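Pads, pins and dinner plates: a chat with Marichka Karpenko

August 16, 2020

Marichka Karpenko was late, then I was late, so we did most of this over the phone while she ate a sandwich. She runs gripper trials at Trelstead, a small outfit that rents out end effectors and writes up how they go. Her last round pitted hand-held parallel grippers against a pile of kitchen jobs. No arm. Just a person, a handle and two fingers.

Why no arm?

"Speed," she says. "If I bolt it to an arm I lose a week to mounting and the controller. With a handle I know by lunch if the fingers are any good."

Three finger sets went through. The Rokcombe ones were out early, too much flex at the tip. "Fine on foam blocks. Put a plate in them and they splay." The Sultside set held on but the pads were smooth, and she didn't love that near a sink. What's left is the set with the ribbed blue pads, which she's been using since May.

Where do the tests happen? An ordinary kitchen, she says, ordinary dishes. She was firm on that. Bench tests at Trelstead use the same 50 mm blocks over and over and she's sick of them.

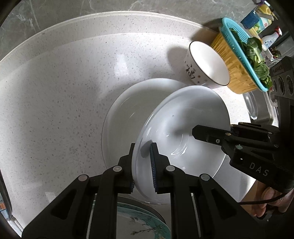
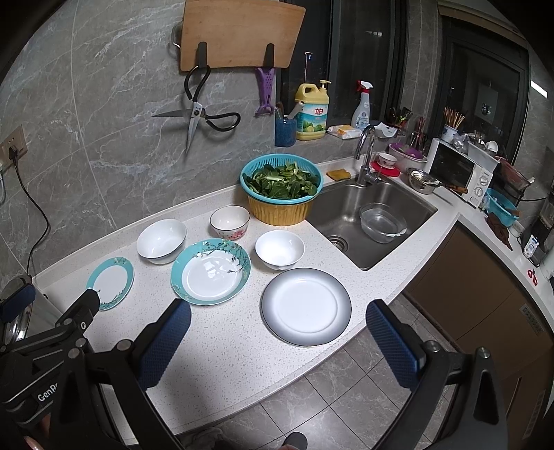

Bowls by the rim, plates on a white speckled counter

Plates versus bowls

Bowls are the easy half. One pad inside, one outside, squeeze, lift. "A rim is a gift. You can come in a bit crooked and the pads sort it out."

Plates lying flat are where she gets cranky. Nothing to get under. Her colleague Chia-jung Lu wants a thinner fingertip, a sort of lip past the end of the pad. Karpenko isn't sold. "Chia-jung's probably right about the plates. But then you've got a hard edge on somebody's good glaze, and I'm the one who has to replace it."

They tried 6 versions of the lip on paper. None printed yet.

And the camera?

Wide lens on the gripper, looking out past the fingers. She likes seeing both tips at once. Doesn't like what it does at the edges, everything goes dark and bendy, and glossy white dishes on a white counter are a pain for anybody trying to pick out a rim after the fact. She'd take a duller lens with less glare. Fu, the depth unit they had on loan, got sent back. "Clear glass, it just saw through. No thanks."

What would she tell someone buyng a first set?

"Spend it on pads. Everyone shops for grip force. I'd rather have a weak hand with good skin on it." She also says check the pivot pins every couple of days, and carry a spare cable.

Next up is 2000 grasps on the same pads, to see when the ribs wear down. Lu is doing the logging. Karpenko reckons the screws will work loose frist.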